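Plulton perception notebook
18/10/2025

Grasp proposal node, bed-top clutter set. Continuing from the depth filter change.

Config: Cidow branch, segmentation at 20 Hz, proposals capped at 60 per cycle, 700 ms planning budget. Wrist view only.

Symptom: the mask for a white bottle merges with the long white and light-blue box behind it. The proposal center then lands between the two objects and the width estimate comes out too large for the fingers. Same fault on the log from May, so the new depth filter is not the cause.

Checked:
- Exposure lock on. No change.
- Smaller mask kernel. Splits bottle from box, but also cuts the checkerboard bedspread into separate objects along the square edges.
- Plane fit before segmentation. Removes most of the bedspread false positives. Soft items (red bag, tissue) still come through with ragged outlines.
- Motion blur gate. Drops too many frames during approach. Threshold left where it was.

Second gripper enters the view on the right and gets proposals of its own. Added a self-mask from the Munasinghe pose stream. Lag between pose and image still leaves a thin strip along the fingers. Need to interpolate pose to the image timestamp instead of taking the latest.

To do: rerun with plane fit plus small kernel, log mask area per object, ask Flornmont for the corrected finger mesh. Do not merge before the strip is gone.

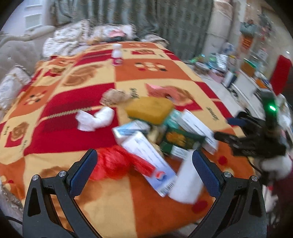

Wrist view, left gripper open at the white bottle, second gripper at right.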